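Clundo Square Baking Pan

Home > Kitchen > Baking tins and pans > Square pans

If you have ever lined a square tin with greaseproof paper and then spent ten minutes trying to persuade the paper to sit down in the corners, you will understand why we have been so fond of this one. The Clundo is our everyday square pan, the one we reach for when there are brownies wanted by four o'clock and not much time to get them there, and it has been in our range long enough now that we get letters about it (lovely ones, mostly, and one from a gentleman who bakes his lasagne in it and wanted us to know).

It is a metal pan with rounded corners and a dark brown inside, finished off with a bright, shiny rim that looks rather smart when you carry it straight to the table. The rounded corners are the part we would have trouble giving up. A spatula goes round them in one sweep, so your corner pieces come out whole, and if your house is anything like ours the corner pieces are the ones people argue over.
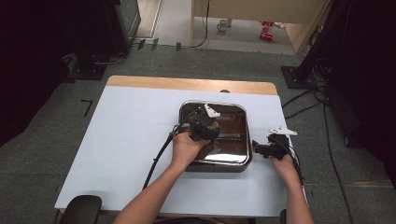
Birsen Uysal, who looks after our baking range and has tried more square pans than anybody should have to, likes to divide a tray bake into 16 pieces, and the Clundo gives you good, generous squares when you cut it that way. She also uses it for flapjacks, cornbread, a potato gratin in the colder months and a very sticky ginger cake that she bakes in September and then hides from her family for two days so that it can settle. Do leave the cake in the pan while it settles, with a clean tea towel over the top!

A word about washing up. Sticky bakes do sometimes leave a bit behind on the bottom of any pan, and there is no need to go at it with anything fierce. Pour in some warm water with a drop of washing-up liquid, go and have your tea, and come back to it with a soft sponge. Please keep wire wool and metal scourers well away from the inside, and cut your bakes with a plastic or wooden knife, or lift them out on to a board first. We wash ours by hand and dry it straight away with a cloth, paying a little attention to the rim, where water likes to leave marks.

Before you use it for the first time, wash it, dry it and wipe the inside with a very little oil on kitchen paper. After that a light greasing is plenty for most cakes. For anything with a lot of syrup or melted sugar we would still put a strip of paper across the bottom with the ends poking up at either side, which makes lifting out much easier.

Good to know
Shape: square, with rounded corners
Inside: dark brown
Rim: bright, reflective finish
Care: hand wash, soft sponge only
Goes well with: Zalix cooling rack, Seidel wooden spatula

Delivery and returns
Pans are sent out wrapped in paper in a plain cardboard box. If yours arrives with a dent, or you simply change your mind before you have baked in it, write to Bernd Oltmanns at the shop and he will sort out an exchange or your money back.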